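The table at the end of the room

Ximeng Yuan
26 July 2018

Every home and every workplace has a table that was bought for something. Ours was bought for lunch. I know this because I wrote the request myself, and I can still remember the phrase "a clear surface at which people may sit", which I was pleased with at the time.

It is a good table. It is pale, it has a bit of grain to look at when the talk dries up, and it took two of us most of an afternoon to put together from the Vallden instructions, which are drawings of a bald man being happy. For a short while we ate at it. Then somebody put something down.

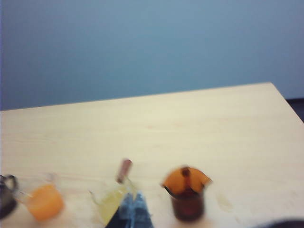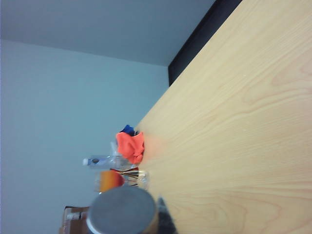 The table in late July: drinks in glass, and at the far edge the cloths, the bottle and the jar.

I want to speak up for the table in this condition, and I am aware that I am doing so in an office that has just paid for a course in tidiness. The course was called Skillex and it came with a workbook. We were taught that every object has a home, and that an object away from its home is a decision somebody has put off. I thought this rather good until I went back to my desk and looked at a beaker of orange stuff and tried to work out where its home was. In the cupboard, as a beaker? In the fridge, as a drink? It had no home. It had a table.

Let me start with the beakers, as everybody does. Visitors see a spout and assume chemistry. They see something orange in one vessel and something the colour of a weak lime cordial in another, and a small one as dark as cola, and they drop their voices a little, as if they had walked in on a result. I have stopped putting them right. We got the glassware when the old teaching rooms downstairs were cleared, in boxes, free to anyone with arms, and it has turned us all into people who know how much they are drinking. Mugs are vague. You can have "a mug of tea" and mean anything from a thimble to a bath. A beaker is frank with you.

The objection is that a beaker is for one thing and a mug is for another, and that a grown-up workplace keeps them apart. I accept this in rooms where something might dissolve you. In our room, where the most dangerous substance is the communal mustard, I think the rule is mostly snobbery. The same people who wince at a beaker will pay a great deal in a restaurant to drink out of a jam jar, and will photograph it first.

The dark mug, I notice, has never been complained about. It sits at the end of the row with its handle out like a man with his elbow on a bar. It may well have been there longest. But it is plainly a thing for drinking or pouring, so it has a kind of diplomatic immunity, and the eye passes over it and lands on the glass.

This is the first thing I have against tidiness as it is usually preached. It claims to be about clutter and it is very often about looks. Three matching mugs left out overnight are "a bit of washing-up". Three odd glasses left out overnight are "the state of that table". I have tested this, with actual mugs, and would do so again.

Then there are the cloths. An orange one, scrunched up, and a blue one behind it, also scrunched up, but more shyly. The Skillex workbook has a whole section on cloths, page 38 if you want it, and recommends that they be folded in thirds and stood on end in a drawer, like files. I have tried this at home. What you get is a drawer of beautifully filed cloths and a spill on the floor that you are looking at for slightly longer than before.

A cloth that lives in a heap within reach is a cloth that gets used. My grandmother kept hers in a heap by the stove and hers was the cleanest kitchen I have ever been frightened in. She would have had no patience with thirds. Her view of folding was that it was for sheets and for letters, and that anything else you folded was something you did not intend to use before Sunday lunch. The colour matters too, or we used to say it did. When we moved in, orange was for tables and blue was for everything below the waist, and there was a notice. The notice went when the wall was painted. The wall came out a very pale blue, which the tin called something to do with Norwegian mornings, and once it was done no one liked to stick anything on it. So we have a lovely bare wall and no idea which cloth is which. I offer that to the authors of the workbook as a case study.

The bottle and the jar I find harder to defend, and I will try to be fair about it. A clear plastic bottle lying on a table is nobody's best work. There is always one. I have carried bottles out of that room by the armful and come back to find another, as though the table grew them. My colleague in the next office holds that a bottle with its cap on is still in use and a bottle with its cap off is rubbish, and that this is understood by all decent people. It was not understood by me until last year. I had been throwing away her water for months.

As for jars, I belong to the party that keeps them. I come from a long line of jar keepers. When we cleared my aunt's flat there were 98 in the cupboard under the sink, all clean, all with their labels soaked off, and a separate bag of lids that fitted none of them. My cousins laughed, and then each of them quietly took some. A clean glass jar makes a promise that very few objects make, and I cannot put one in the recycling without feeling that I have been short-sighted about pickles.

So there it is, a table with its mug, its drinks, its rags and its empties, and the question is what is supposed to be wrong with it. I have asked. The answers I get are of two kinds.

The first kind is practical. You can't eat there. I grant this, though I would point out that people do, by the old method of putting a forearm down and pushing. It takes no time at all and it gives you a place to sit with a sort of harbour wall round it. I have had some of my better lunches inside a harbour wall. The trouble is with the pushing, as the things pushed go to the far edge, and what goes to the far edge of that table stays there into the next financial year. There is a gap beyond it too. We lost a good spoon that way.

The second kind of answer is about feelings, and it is the one the course leaned on. A crowded surface, we were told, makes for a crowded mind. The trainer had us close our eyes and picture an empty table and then say how we felt. Most people said calm. I said hungry, and was asked to take it more seriously. But I was quite serious. An empty table in a room where people work looks to me like a table where lunch has been cancelled. I have worked in a place with clear desks, early on, in the Grakivix building, where you put your whole day into a locker at six o'clock and took it out again in the morning. There were 14 of us in the room and I could not have told you one thing about any of them. Here I know who takes the small beaker. I know who has given up milk and who is pretending to have. I could draw you a fair map of office friendships from the order in which things stand along the front of that table, and it would be more use than the one on the intranet.

I should say what can be said on the other side, as I have had the pages to myself. Somebody has to wash the glass. For a good while that somebody was the same person each time, and she did not find the table charming or think of it as a map of anything. She thought of it as her evening. When people like me write fondly about mess, it is worth asking whose sleeves are wet, and for most of last August they were not mine. I have since bought a bottle brush. It is a Nilsuwan, it has a bend in the neck, and it gets right down into the bottom corner of a tall beaker where the orange pulp sets like varnish. I recommend it. I also recommend doing it the same day.

That seems to me the only rule the table needs, and it is a rule about people and hardly about objects at all. Wash what you drank from. Wring out the cloth before you drop it, and then drop it how you like. If the bottle has its cap on, ask. The workbook has 9 steps and a chart with stickers, and I dare say they do very well for a garage.

We have been told that the room will be inspected at the end of the month and that points will be given. I have been asked to make sure the table is clear for it. I shall do as I'm told. I have found a large box, and everything will go in the box, and the box will go under the table, where the trainer has assured us that nothing counts as long as it has a lid.

The jar I am taking home.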